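April, a little after ten at night

I said I would not buy another organizer. I said it in January, probably in this same notebook, and I'd look it up if I could find January. But the drawer box is on the table now, on top of the white cover, and I spent most of the evening with it, so I may as well write down what I think while I'm still annoyed.
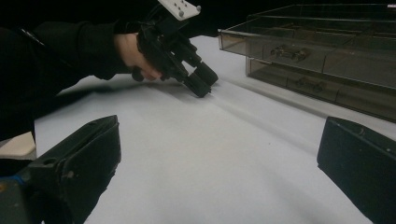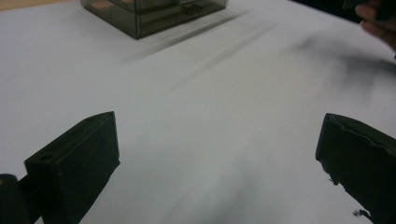 My position is that a tinted box is a strange thing to sell to someone who wants to find small objects. The whole promise is that you'll see what's inside. Then they make the walls the color of weak tea smoke, and from across the table everything inside turns into a dark lump. I could tell that something was in there. I could not have told you what. The people at Galetti call this finish "discreet clear," and I read those words twice in the shop and still paid.

The other claim on the card was that most households keep up to 4000 small loose items. Who counted? Which households? I went through the desk, the kitchen drawer with the string in it, and the tin from the hall closet, and I'm sure I'm nowhere near that, unless they mean every staple. Maybe they do mean every staple. It's the kind of number that gets put on a card so that a person in a shop feels behind.

So, the sorting. I'd read the Hilimik booklet that the library in Tramden keeps by the door, the one with the method. You take everything out, you cover the table in something plain, you put things back one at a time, and you ask each thing whether it has work to do. I skipped the asking. I did the plain cover, and I'll give them that part grudgingly. Small things do show up on white. On the bare table I lose screws in the grain and find them weeks later with my elbow. The cover won't lie flat, though. I smoothed it and it creased somewhere else, and I smoothed that and the first crease came back, and after 20 minutes of this I had sorted nothing and was basically making a bed.

The dividers are a problem I should have thought about in the shop. They're narrow. Somebody decided the size of a compartment without asking what people own, which in my case is a lot of things a little too long for it. The odd bits of hardware (the ones I keep because they must belong to something) want to lie crosswise, and crosswise they don't fit, so they sit at a slant and look as if they're trying to climb out. Anything flat goes to the bottom and needs a fingernail to get it up again. I tried tipping the drawer instead and got everything at once.

My other complaint is about categories. The booklet says to decide them before you start. I wrote a list: metal, not metal, sewing, post office, unknown. By nine o'clock unknown was winning by a long way. There's a button that might be from the gray coat or might be from the sofa cushion. There's a key that opens nothing I've tried, stamped 1804, and I did spend a minute hoping it was old before I decided it was a locker number. Also the little hook from the Hoani lamp, which I gave away two winters ago. I kept the hook. I put it in "metal" and felt worse about that than about the unknowns.

What I don't believe, and I want this on paper before I get talked out of it, is that any of this saves time. The old tin took one motion. Lid off, stir with a finger, there's the thing. Now I have to remember which of 2 drawers and which slot, and if I forget I'll be looking in all of them anyway, one after another, which is the tin again with more steps and a higher price. The booklet says the habit sets in after a month. The booklet would.

Still, I'll be fair about a couple of things. The drawers slide well. I went on opening and shutting the top one while the kettle was on, for no reason except that it was pleasant. And while going through the tin I did find the tiny screwdriver for my glasses, which I have been replacing with a butter knife since before Christmas. That was the emptying out, though. I could have emptied the tin over the table for free.

The receipt is under the sugar bowl. Tramden is a bus ride each way and they'll want the cardboard sleeve, which I've already folded up to go under the short leg of the desk. The desk doesn't rock now, so the sleeve is staying where it is.

Plan for tomorrow: relabel "unknown" as "various." Try the long bits in the bottom drawer. Iron the table cover, or don't. Ask at the hardware store if the dividers come out, and if they say they do, ask to be shown.

Tea's cold. Bed.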